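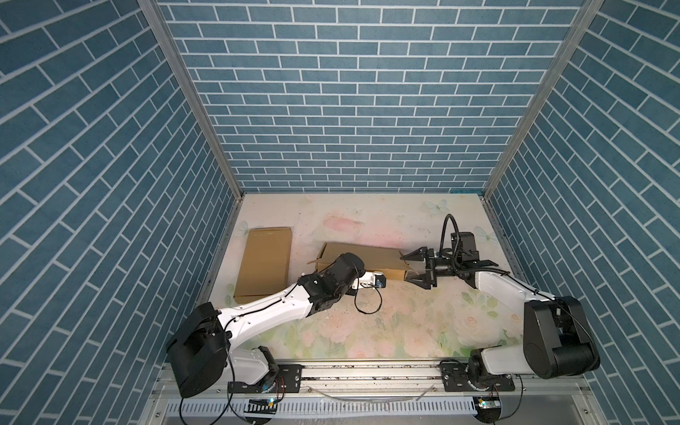

Breaking down cartons is the chore to use when judging whether a machine is ready for your garage or packing bench. It needs two hands, the material gives, and no two used boxes fold alike. A bench setup with two arms on one rail is the usual arrangement, with a gripper at either side of an open carton lying on its side and a flap sticking out at one end. The flap matters most. A person pins the body with a forearm and finds the loose edge by feel, while a two-finger gripper has to close on a sheet a few millimetres thick.

Where things stand

Rigid items of known size: ready for shop use. Cartons from a single supplier, presented square: workable with supervision. Mixed household recycling: not yet. Lina Yammine timed hand flattening at our bench in October and averaged 17 seconds a carton, tape included. The Telska two-arm unit we had on loan averaged 55 seconds with the tape already cut.

Tips for the bench, with or without a machine

Slit the tape before anything else. Set the blade to the depth of the tape and cut away from your body.

Open both ends fully. A carton with one end still closed will spring back, and a gripper will lose it.

Fold along the factory crease. If the crease has gone soft, score it again with the back of the blade and a steel rule.

Sort by size. Keep flattened cartons in their own pile, well clear of the next one to be opened.

Sweep the work surface at each changeover. Grit under a carton changes how it slides and will scratch a painted bench.

Route cables so that no loop hangs where a flap can catch it. Check ties every Friday.

Keep damp board out of the stack. It tears at the crease and grips poorly, gloved or mechanical.

Bundle at a thickness you can lift with one hand. Arnout Leemans ties his in both directions with jute twine, which can stay on at our depot. Check the rules at yours.

Grip pads wear faster on kraft board than on plastic. Replace them once the tread pattern has gone smooth.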